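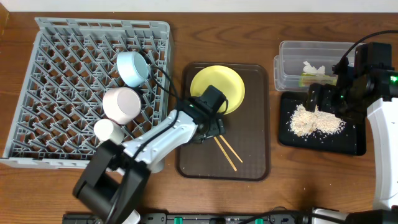

Figure 3. The tabletop station at the Nelness site, with both arms over the tray and the board.

4.2 What the kitchen staff do now

The station was put in at the Nelness canteen in June, on a bench the staff had until then used for laying up trays and for leaning on. Nidon supplied the control software and Pruvost the site. We supplied the questionnaires, and were thanked for them about as warmly as one would expect.

The plan assumed that clearing a tray was one job. The staff had never thought so. A person clearing a tray picks up the plate, gathers the chopsticks in the same hand, nudges the cup towards the rack with an elbow and goes on talking. For the arms each of these had to be written down as a separate task with a start and an end, and it fell to the people who had been doing them without thought to say where the ends were. Several found this the most tiring part of the trial. One kitchen assistant told us she had spent a whole shift deciding when a cup counts as put away. In the rack, on its side, was accepted after some debate. The supervisor still stands hers upside down.

Crumbs caused a longer argument. The engineers had classed a pile on a board as waste, while the cooks classed it as an ingredient until told otherwise. The log for the first period holds 277 requests for human help, and the crumb question appears in it under three different spellings. It was settled by a handwritten sign, to which the arms paid no attention and the staff a great deal.

The work that remained was lighter on the wrists and heavier on the patience. Staff spoke of "minding" the station, a word otherwise kept for small children and milk. They set out the dishes, watched, stepped in, and set them out again. Those on the early shift liked it well enough, as it could be done with tea. Those on the lunch shift did not, as the queue had not been automated and had opinions.

Nobody's hours were cut during the trial. Two people asked to move to the station for good and one asked never to see it again. All three requests were granted, which the manager described as a record.
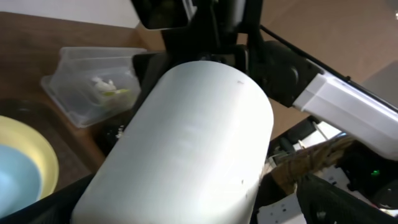

4.3 Comparison with the Vusenau site

At Vusenau the same software was used, but the staff had been asked beforehand which tasks they would gladly give up. Clearing trays came well down the list. First was the rota, for which we had brought no arm.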